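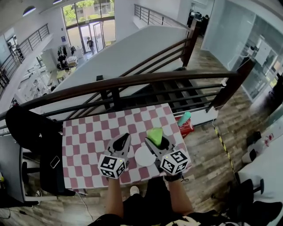
Restaurant Writing, session 3 notes

Covers: structure of a short review, price, service. Bring your drafts in May, printed please, double spaced.

Opening
Start with the food or the room, one or the other. Not the parking. Look again at the Besis piece from the pack: first line is the smell of the grill, name of the place comes second. Works fine. The Skinevis one spends 2 paragraphs on the booking system and I'd stopped reading by then.

Middle
Pick dishes. You ate seven, write up three or four. Say what was in it, how it was cooked, whether you'd order it again. "Delicious" banned, also "to die for", also "nestled". Texture words are harder than flavour words so do the exercise on the back of the sheet before next time.

Bad dishes: say so plainly. One sentence is usually enough. Check the menu for spelling of anything you critisise.

Service
Describe what happened (waited 25 mins for the bill) and leave the waiter's looks out of it. Don't name staff unless they're the owner or chef.

Price
Always give a total, for 2, with or without wine, and say which. Last year's group forgot this in nearly every draft.

Length
600 words for the assignment. The Gollon review runs to 1,511, fine for a weekend supplement, to long for us.

Reading for next session: Sikora, lunch and dinner reviews, both. Same restaurant, different writers. Mark where they disagree and what each one ordered.

Drafts go in the tray by 4pm.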